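3.2 Where the water bottle lives

I should say up front that this section got longer than I planned. When I started the desk study I thought the interesting things would be the keyboards and the stacks of paper, and the water bottle was going to get a line in a table. Then I read through the diaries from the Menton office and the bottle was on nearly every page! People moved it to make room, moved it back, lost track of it behind a screen, worried about it next to a laptop. So it gets its own section (and Subbarao Thevar, who coded the diaries with me, would tell you it deserved two).

We ended up with 135 diary entries that mention a bottle of plain drinking water in a clear plastic container. I left out mugs, flasks and anything with a straw, which have their own habits and are covered in 3.4. For each entry we wrote down where the bottle stood, what stood next to it, and whether the person said anything about why. Most people didn't say why. They just wrote things like "put water by left hand as usual" and went on with their morning.

Four kinds of spot came up again and again. The first is the reach spot, a forearm's length away on the side of the hand that isn't using the mouse. The second is the back edge of the desk, which people picked when they were nervous about spills. The third is the floor, and I'll admit I had never thought of the floor as part of the desk until I read the Gumede entries, where it pretty much is. The fourth one surprised me: the dead center of the table. We hardly saw it on working desks, for the obvious reason that the center is where the work goes, but on shared tables with nobody's papers on them it was common. One person at Gumede wrote that a bottle in the middle "belongs to the table," and I've borrowed that phrase for the rest of the paper.

I got very interested in how the bottle looks when it belongs to the table. On a cluttered desk you hardly notice the thing. On a plain surface you start to see it properly, the ridges up near the neck, the label, the water line, the soft shadow it puts down (Figure 4). It also gets harder to read the label than you'd think, with clear plastic and water behind the print. Our diary keepers noticed the same thing. Several of them told bottles apart by the cap, and when we asked about it later they could describe the cap's color and couldn't come up with a single word from the label. I tried this on myself at lunch and did no better.

The level of the water matters too, though I don't have as much on this as I'd like. A full bottle tended to get put somewhere on purpose, while a low one drifted. In the Umlow diaries the low ones wandered all over the place, onto shelves and window ledges, and two people wrote that they had opened a fresh bottle while the old one was still somewhere in the room. I didn't ask the diary keepers to record levels, so please take this as a hunch. If I ran the study again I would add a box for it on the form, right next to the one for position.

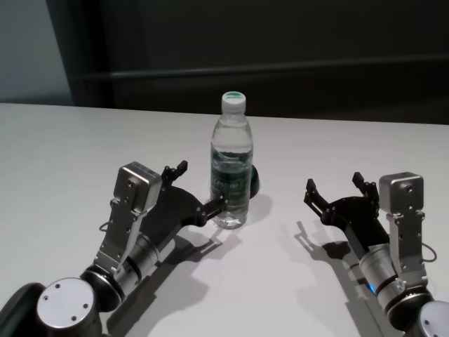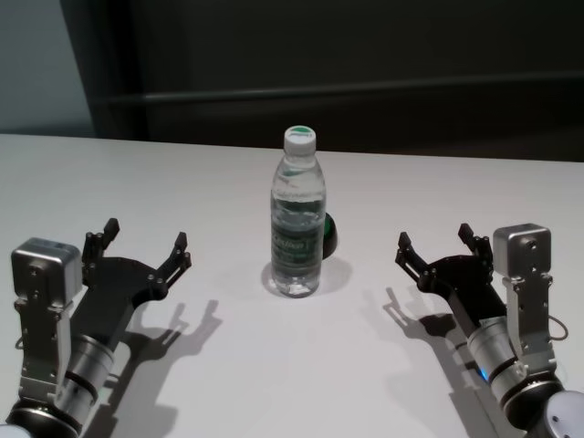

Figure 4. Center placement on a white tabletop: clear plastic water bottle with white screw cap and printed label, both views.

One more thing on center placement before I get to the mugs. Subbarao and I disagreed about whether a bottle standing a little off the middle should still count. He wanted a ruler. I wanted to go by what the diary keeper had written, so if they called it the middle, it went down as the middle. We used my rule for the counts in this section and his for the appendix, and the order of the four spots comes out the same either way.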